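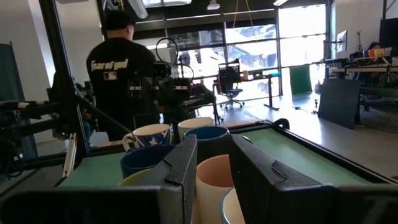

Mugs on a green tray.

Thread on the Akport alert level, which went up last night and which I've now had explained to me in several different ways by the same press office.

The short version: the port and the town centre have gone from "guarded" to "heightened". There are five levels in the local scheme. Guarded is the one we've lived with for so long that the sign at the ferry terminal has faded to a sort of salmon.

The statement says there is "no specific information" about an attack. It then asks people to stay away from the Makowska underpass, which sounds quite specific to anyone who uses the Makowska underpass.

What we know for certain. A bag was found at the ferry terminal yesterday afternoon. The terminal was cleared, the bag was dealt with, and police say it contained nothing dangerous. A second report, on Basex Road, came in while they were still dealing with the first.

Police won't say what was reported on Basex Road. They will say it's "not being treated as linked". They will also say the level went up because of the two incidents taken together. I asked how both could be true and was told someone would come back to me. I have every faith.

Now the phones. Roromau is the alert app the town brought in to replace the sirens. If you live here you'll have it, mostly from the last round of flooding, when it told everyone on the hill to move to higher ground.

The alert about the terminal reached my phone 55 minutes after the doors had been shut. I know this because I was standing outside the doors.

It said: "AVOID AREA." It didn't say which area. A man beside me in the car park read it aloud, looked in every direction in turn and went back to his sandwich.

To be fair to the people running it, a later message did name the terminal. By then the terminal was open again. So for a while last night the official advice was to avoid a building the port was cheerfully asking us all to come back to.

Someone has asked what "heightened" means in practice. I've read the plan so you don't have to. It runs to 40 pages and the answer is on page 8, underneath a diagram of a triangle.
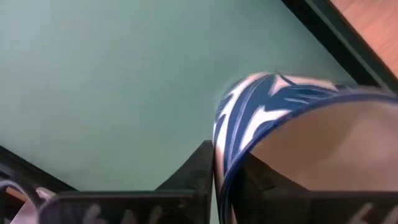 Tess Garbutt
Local affairs and emergency planning reporter

OK, page 8. Under heightened you can expect more visible patrols at the port, bag searches for foot passengers, and no parking along the sea wall. Bins on the front may be "withdrawn". They've been withdrawn. If you're the seagull who follows me, my sympathies.

You should also allow extra time for the ferry. The operator's page says check-in hasn't changed. The port's page says to arrive early. They share a building and, I believe, a kettle.

Schools are open as normal tomorrow. The library is open. The swimming pool is closed, but that's the boiler.

Lots of replies asking if the level has ever been this high. Yes, once, for a state visit that was then moved to another port. It came down again the following week and most of us found out from the parking signs.

On who decides. This isn't the national threat level, which is set elsewhere by people who don't ring me. The local level is agreed between the police, the port and the council, and it covers things like patrols, searches and closures. The national one hasn't moved. A fair few posts going round tonight have mixed up the two, including one from a council account, since deleted.

There's also a photo doing the rounds of armoured vehicles on Basex Road. It's from a film shoot. You can tell by the catering van and by the sunshine.

And a voice note, supposedly from somebody's cousin in the police, saying the whole seafront will be shut until April. I put this to the police. They said no. I asked if that was a firm no or a "not linked" sort of no, and they said firm. Please stop forwarding the cousin.

The underpass, then, because that's what most of you are messaging about. The barriers are across both ends. The diversion takes you up the steps, over the dual carriageway and down the far side. If you can't do steps, the plan says "alternative arrangements will be communicated". I've asked for them to be communicated.

Update on that: step-free route is by the retail park, past the tyre place, and it's a long way round. There's meant to be a minibus. The council couldn't tell me where it stops, only that it does.

Second update: it stops outside the old bank. Thanks to the four of you who went and looked, and the one who sent me a map drawn on an envelope, which is clearer than the council's.

I should say that the people at the terminal yesterday were very good. Staff got everyone out calmly, found chairs for those who needed them, and at one point had a long and patient talk with a passenger who wanted to go back in for a pasty. All my grumbling is about the bit of the operation with a logo.

The council leader's office says there'll be a review of how the alerts went out. The last review of how the alerts went out recommended naming the place to be avoided. It was accepted in full.

Roromau's makers have sent a line: messages were "delivered in accordance with the queue". I've asked who was ahead of us in the queue. If it was the bin collection reminder, and I did get a bin collection reminder, I'd like that on the record.

What to do if you see something that worries you: ring the police, stay back from it, don't touch it, don't film it from arm's length. Staff at the port can also take reports in person. They're the ones in yellow, and they'd much prefer ten calls about a forgotten gym bag to none about something else.

Next statement is due after the three of them meet in the morning. The level can go up, down or stay put, and I'm told they'll use the app to let us know – so I'll be standing outside the building.

Posted March 13, 2022. Replies are open, but if you're the cousin, please use the press office like everyone else.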